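Accueil | Actualités | Espace presse | Recherche | Carrières

Catégorie : Communiqués — Robotique et apprentissage

Débarrasser une table, un geste à la fois : Danier présente Umness, son programme d'apprentissage par démonstration manuelle

14 mars 2021 — Danier annonce le lancement d'Umness, un programme consacré à l'enseignement de tâches quotidiennes aux robots de service. Le principe est simple à décrire et passionnant à mettre en œuvre : une personne tient une pince à deux doigts, accomplit elle-même la tâche, et le geste enregistré sert ensuite à entraîner le robot. Pas de bras articulé à transporter, pas de cellule à installer, et l'on peut travailler là où les gens mangent, rangent et circulent !

La première campagne a réuni 20 opérateurs et produit 2 523 démonstrations exploitables. Elle porte sur le débarrassage des tables de restauration collective : saisir un gobelet sans l'écraser, ramasser une serviette en papier, trier les emballages, remettre un plateau d'aplomb. Autant de gestes que chacun fait sans y penser et qui demandent à une machine une foule de petites décisions.

« Une table de cantine à la fin du repas, c'est un merveilleux terrain d'étude, explique Tarcísio Lacerda, responsable du programme. Il y a du rigide, du mou, du transparent, du froissé, et jamais deux fois la même disposition. Quand on tient la pince en main, on sent tout de suite quelle approche est la bonne — et c'est cette intuition que nous voulons transmettre au robot. »

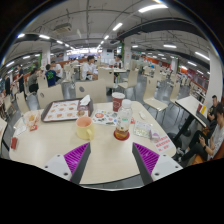

Les opérateurs suivent une formation de deux heures avant leur première séance. On leur demande surtout de garder leur rythme naturel, d'aborder chaque objet sous un angle franc et de recommencer une prise ratée sans couper l'enregistrement. Les reprises sont conservées et annotées à part, car l'équipe souhaite que le robot apprenne aussi à se rattraper.

La pince à main n'est qu'un volet du programme. Pour les manipulations plus longues, Danier s'appuie sur Sopacua, son poste de téléopération, avec lequel un opérateur pilote à distance un bras fixe et corrige ses trajectoires en direct. Les deux sources sont réunies dans un format commun, ce qui permet de comparer le geste fait à la main et le même geste commandé à distance.

« J'ai commencé par la téléopération et j'avais des doutes sur la pince, raconte Kurniawati Teoh, chargée des démonstrations. Au bout d'une matinée, je ne voulais plus la lâcher ! On va plus vite, on ose des prises de côté, on glisse les doigts sous le bord d'un plateau comme on le ferait chez soi. »

La prochaine étape débutera en mai avec Drakthorpe, partenaire du programme pour les essais sur robot mobile. Plus de 300 heures de démonstrations supplémentaires sont prévues, avec de nouvelles tâches : empiler des bols, refermer une bouteille, essuyer une surface encombrée. Les premiers résultats seront présentés aux établissements partenaires à l'issue de ces essais.

Contact presse : service communication de Danier | © 2021 Danier, tous droits réservés | Mentions légales | Haut de page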